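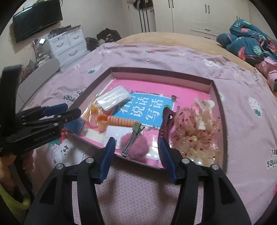 1/ Right, thread time. I went to the Drotoline open day on February 14, 2025 and I've been boring my whole family with it ever since, so now it's your turn. Robots! Well, robot hands. Mostly other people's hands holding robot hands.

2/ I put my name down back in October, forgot all about it, then got an email from a very patient woman called Morag Lennox asking if I still wanted my place. I did. There were 40 of us altogether, split into little groups, and I got the group with the good biscuits.

3/ The morning was talks. Ewan MacLeish did the first one and I liked him a lot, he talks with his elbows. His bit was about why picking things up is so hard for a machine. Factories are easy, he says, because the same part turns up in the same spot all day. Bedrooms are a nightmare.

4/ So the afternoon was the bit I'd come for, which is a project they call Pluralero. People take hand-held grippers into ordinary rooms and do ordinary jobs with them, and the whole thing gets recorded from the grippers' point of view. Later on a robot arm gets to learn from it. That's the short version, and I'm afraid I only really have the short version.

5/ Our group squeezed into a bedroom to watch Nokuthula Tshabalala work. Shoes off at the door (I had a hole in my sock, naturally). She had one gripper in each hand and a shallow box of bits and bobs on the bed, all hair things and trinkets – clips, a pom-pom, pearly beads, that kind of stuff.

6/ I'd pictured a lab bench with coloured cubes on it. What we got was a strawberry-and-bear blanket and a pile of hair accessories on top of a pink book! I can't tell you how much more I cared about the result once it was a scrunchie at stake.

7/ The grippers themselves are lovely things close up. Black, two fingers, with blue pads on the ends that do the touching. You squeeze, they close. Bontu Gashaw, who was looking after our group, let us work the spare pair while Nokuthula was getting set up, and there was a bit of a scramble. 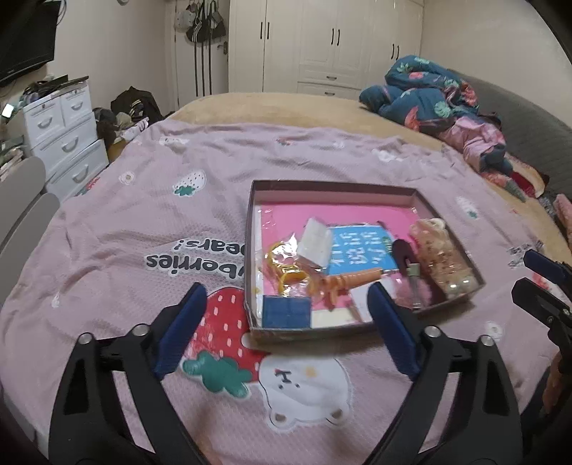

8/ And the thing you notice straight away is how much you normally do with your other eight fingers. With two you have to plan. Come at a clip flat and it skids off. Come at it from the side and you've got it, unless the neighbour comes along for the ride, and in a box that full the neighbour always comes along for the ride.

9/ Nokuthula's been at it long enough that she doesn't look at her hands at all. She looks at the thing she's going for, then goes for it, slow and steady. She told us the slow part took her weeks to learn. Everybody starts off snatching, apparently, and snatching is no good to the robot.

10/ Somebody asked how many goes you need before it's worth anything. For this one set-up they were on 261 recordings by the time we got there, and they want 400 before they pack it up and move to another room. I said that sounded like a lot of hair clips. Bontu said try socks.

11/ Plastic bags are the big villain, by the way. Anything clear and shiny. A person sees a bag and knows it's a bag, a camera sees a lot of little bright bits and has a think. I asked if they couldn't just leave the bags out. Nope! Real drawers have bags in them, so the bags stay.

12/ Fluffy things are supposed to be easy for the fingers, as they squash, and a bit tricky for everything else, as they don't have a proper edge. Flat things are the other way round. I had a go at a loose bit of card on my turn and chased it round for ages like a dog with a pea.

13/ My go, since you'll ask: I was terrible. Lucimara Rezende from our group was brilliant, first try, in and out with a hair tie and a little bow. She does alterations for a living and is used to tweezers and fiddly hooks. They more or less offered her a job on the spot and I was only slightly jealous.

14/ One thing I hadn't expected was how quiet it gets. You've got a room full of adults holding their breath over a hair slide. Someone's stomach rumbled and we all jumped. Then the task's done, the grippers go back to the starting position, and off it goes again with everything in a slightly different place.

15/ The different-place part matters, Bontu said. If the box sat on the same strawberry every time, the robot could end up learning about the strawberry. So it gets shifted and the bits inside get stirred about. I loved that. I've thought about it every time I've put my keys down since.

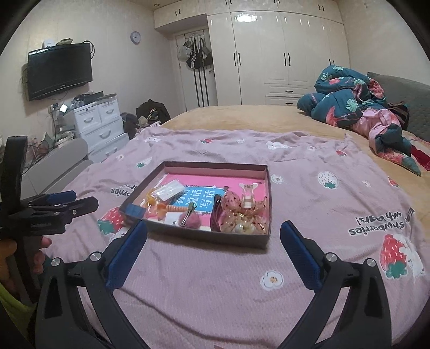
16/ Practical stuff for anyone thinking of going to the next one. Wear layers, the talks room was freezing and the bedroom was like an oven with all of us in it. Eat first. There's a bus, the 441, and it stops right outside, but check the way back before you set off as I ended up walking to the station.

17/ Book a hands-on place too, if they offer you the choice. A couple of people in the other group had only ticked the box for talks and they were gutted when they heard what we'd been up to.

18/ There was also a demo of an actual arm, done by a smaller outfit called Rireo who share the building. It moved a sponge from one tray to another. Then it moved it back. I clapped both times. My group thought I was taking the mick but I meant it, I'd just spent ages failing to pick up a piece of card.

19/ I did ask Ewan when I can have one that tidies my bedroom. He laughed a bit too long. His real answer was that he doesn't do dates any more, he did one once in a newsletter and people still bring it up. Fair enough.

20/ A few of you have asked about privacy, seeing as it's people's rooms. I asked as well. Morag said the households sign up for it and can have things moved or left out beforehand, and that they can ask for a recording to be thrown away afterwards. I didn't see the paperwork so that's just what I was told.

21/ Oh, and Gourlay, which is the café on the corner, does a cheese scone the size of your head. Half the open day was in there afterwards. Bontu was picking up sugar cubes with the tongs and going "see, two fingers" at everyone who'd listen.

22/ I've asked to go on the list for next time and I'm practising with the salad tongs at home. Got a bobble off the kitchen table last night on the fourth go. If anyone else was there, shout, I'd love to know how the other group got on with the talks.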